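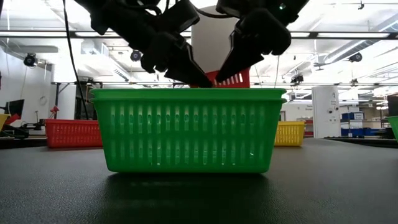
**From:** Yến Ung
**To:** home-and-pantry list
**Date:** Dec 18, 2020
**Subject:** Re: [pantry] small colored baskets, worth it or not?

Hi all, and hi Khoa!

> On the list, Khoa Khổng wrote:
>
> I'm finally redoing the hall closet and the shelf over the washer, and I keep going back and forth on those little plastic baskets with the slots in the sides. My sister has them in every color and swears by them. My worry is that I'll buy a pile, they won't fit anything, and then I'll have a closet full of baskets. Does anybody here use them day to day? Do the colors help or is it just cute? And do they hold up if you keep them nested when they're empty? Mine would spend half the year stacked.

I've been using that kind since we moved to the Trurkari Street place, so I have opinions (sorry in advance, this got long).

First, the colors. I thought they were just cute too, and then my husband started putting things back in the right spot without asking me, which had never happened with the clear bins and my nice printed labels! Ours go like this:

- **Green**: batteries, tape, picture hooks, the tape measure
- **Red**: first aid and cold medicine
- **Yellow**: anything that belongs to the dog

I'd stick with three colors. Sang La tried 5 and had to tape a key inside the closet door, and at that point you may as well go back to labels.

On the slots: great for sponges and bath toys, terrible for pens. Crayons will find their way out too. If you're storing small stuff, cut a piece of shelf liner for the bottom and run it up the sides an inch or so. I used the leftover Tirnis liner from the kitchen drawers and it's still in there.

About nesting, yes, they nest fine, and I keep my spares two deep on top of the dryer. The one thing I'd say is don't push them down hard. The sides taper, so they wedge, and then you're standing there with one between your knees pulling on the other. A strip of paper towel between them fixes it. Also the rims are a little thicker than you'd think, so a stack takes up more height than it looks like in the store. Measure your shelf with the baskets already stacked! I didn't, and one pair lives in the garage now.

The ones I like are from Trovine, but I haven't seen them there since November. Hamidreza Bahrami mentioned a while back that Ghoneim had something close, a bit shallower, and maybe he can say if they still do? (Hamidreza, are you reading over the holidays?) I wouldn't pay extra for the ones with handles. You pick these up by the rim anyway.

What size is the shelf over your washer, Khoa? If it's one of those narrow wire ones, set the baskets with the short side facing out or they'll hang over the front, and every spin cycle walks them a little closer to the edge. Ask me how I know.

Oh, and Zdenka Kelmendi still has my label maker. Zdenka, no rush, but I'd love it back before I start on the spice shelf.

Yến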